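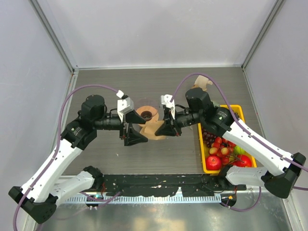

Posted by: Sundosum cell team, Irnolach site | 16 Feb 2023 | Status: Open, waiting for supplier

Home Tickets Knowledge base Downloads Account

We use cookies to keep you logged in and to remember your ticket filters. Accept Settings

Subject: Right arm moves suddenly towards crate when gripper releases during two-arm handover

Product: Trovov motion controller, release 3
Supplier: Räsänen
Priority: High (safety)

Summary of the problem

During the handover step, both arms of our Sundosum cell hold the same strip for a short time. After that, one gripper must open and the other arm takes the strip away. On cycle 53 of the evening run the right gripper opened late, when the left arm was already pulling. When it finally let go, the right arm moved down and outwards very fast and its forearm hit the rim of the crate. The controller did not stop and did not show any fault. It continued with the next cycle as if everything was correct.

No person was hurt. Our operator was outside the panels at that moment, but the same operator had changed the crate shortly before, with hands in exactly the place where the forearm came down. For this reason we ask you to treat the ticket as a safety matter and not as a question about tuning.

What the cell does

The two arms stand opposite each other along the front rail and meet over the middle of the work surface. The job is to take one piece of brown packing material, straighten it between the grippers and pass it from right to left. The tape roll stays on the table behind the handover point, and the yellow fruit crate is at the right side, partly under the right forearm. This is our normal layout. We have not changed it since December, when Räsänen did the commissioning.

The strips are not all the same. Many of them are folded or have loose flaps, and the fingers do not always take them at the same height. We mention it now so that it does not come as a surprise later: the strip on cycle 53 was also folded, with several layers in one place. We kept it in a bag.

What we expected

1. Left gripper closes and reports that it holds the strip.
2. Right gripper opens.
3. Right gripper reports open.
4. Only then does the left arm start to pull.

What happened

Steps 1 and 2 were started in the right order. The left arm began to pull before step 3 was reported. For a moment the two arms were pulling against each other through the strip. The strip did not tear, which surprised us. The right gripper then opened and the right arm jumped.

Log from the controller

We copied the lines by hand from the screen, as the export button gives an empty file (this is a different ticket, please do not mix them).

cycle 53 handover start
left gripper: close, ok
right gripper: open, sent
right gripper: open, wait
right gripper: wait limit reached, continue
left arm: pull, start
right arm: position error, warning
right gripper: open, ok
right arm: position error cleared
cycle 53 handover end, ok

The line which worries us is "wait limit reached, continue". In our understanding, a wait limit in a handover should end with a stop. Here it ends with "continue". We looked in the parameter list and found that the wait limit is 200 ms. The manual for release 3 says that the default value is 300 ms. Nobody on our side has the password to change this page, so we believe that it was set at commissioning. Please confirm.

The second worrying line is "position error cleared". We read this to mean that the arm was held away from its target by the strip, and that the controller pushed harder and harder to reach it. When the strip became free, all this push was released at once. If this is right, the slow gripper is only the beginning of the fault and the jump has its own cause in the arm controller.

What we checked before writing to you

Mechanical. With power off and locked, we moved the fingers of both grippers by hand. The left one moves freely. The right one also moves freely, but there is a slightly rough place near the closed position. We could not see any damage. We found a little adhesive on the inner side of the right fingers and cleaned it with the wipes which Räsänen recommends.

Cables. We followed the purple cables of both arms from the gripper, over the wrist and along the forearm, and moved them gently with the controller on and the arms disabled. There was no message in the log. The connectors sit firmly. We also looked at the wiring under the base joints and found nothing loose.

Crate. The rim has a new mark. We took the crate out and put it back in the same position. Some of the fruit had to be thrown away – this is not important for you, but our quality people want it to be written somewhere.

Emergency stop. Tested before and after the event and it works as it should. It did not help in this case, as the whole movement was finished before anybody could press it.

Software. We restarted the controller and ran the handover at reduced speed, without any strip. No fault. We repeated it at reduced speed with a flat, clean strip. No fault. Then we used a folded strip, still at reduced speed, and the line "wait limit reached, continue" came back. The arm did not jump this time, but we could see it move a little when the gripper opened. We stopped the test there and did not try again at full speed.

What we think

We are users of this cell and did not build it, so please take this part with care. Our idea is that adhesive on the fingers, or the extra thickness of a folded strip, makes the right gripper slow to open. This can happen in normal production and should be expected. The controller then gives up waiting after a time which is too short, and starts the pull. The strip becomes a link between the two arms. As far as we can find in the settings, there is no force limit active in this step.

We do not want to solve this only by cleaning the fingers more often. Cleaning makes the fault less frequent, but it will come again one day, and perhaps with a hand near the crate.

What we have done for now

– The handover step is disabled in the recipe. Strips are passed by hand at the next station, which is slow but possible.
– Both arms are in reduced speed mode.
– Crate changes are made only with the arms disabled and the key removed. Before, our work instruction allowed the crate to be changed while the cell was paused. We now think that this was wrong, and the instruction is withdrawn.
– A note about the fault is fixed at the operator panel.

What we need from Trovov support and Räsänen

a) Please tell us if "continue" after the wait limit is intended, and how to change it to a protective stop.

b) Please tell us who set the wait limit to 200 ms and for what reason. If it was done to make the cycle shorter, we did not ask for it and we would accept the longer time.

c) We would like a force or position error limit in the handover step, with a value that Räsänen is ready to sign for. We do not want to choose this value ourselves.

d) Please say if the rough place in the right gripper is normal. If not, we need a replacement unit under the contract.

e) Please check if other customers with two facing arms have the same recipe. We suppose that it was copied from a standard template.

Update 1, same day

First answer received from the Trovov help desk. They ask us to raise the wait limit to 300 ms and close the ticket if the fault does not come back. We have replied that we cannot agree to this. A longer wait would make the event more rare, but a gripper which sticks for longer would give the same result. We also still have no password for the page.

Update 2, same day

Räsänen called back. They confirm that "continue" is a selectable option and that it is used during commissioning, so that the cell does not stop all the time while positions are being taught. They could not say if it should have been changed back before the acceptance test. They will look in their own commissioning record and send us the page. A remote session is offered. We accept it on condition that the arms stay disabled during any change of parameters, and that one of us stands at the panel with the key.

Until we have the written answers to a) and c), the handover step stays disabled and the ticket stays open. The bagged strip from cycle 53 can be sent to Räsänen if they want to measure it. Please send the delivery address in the ticket, as the one in our contract is an old one.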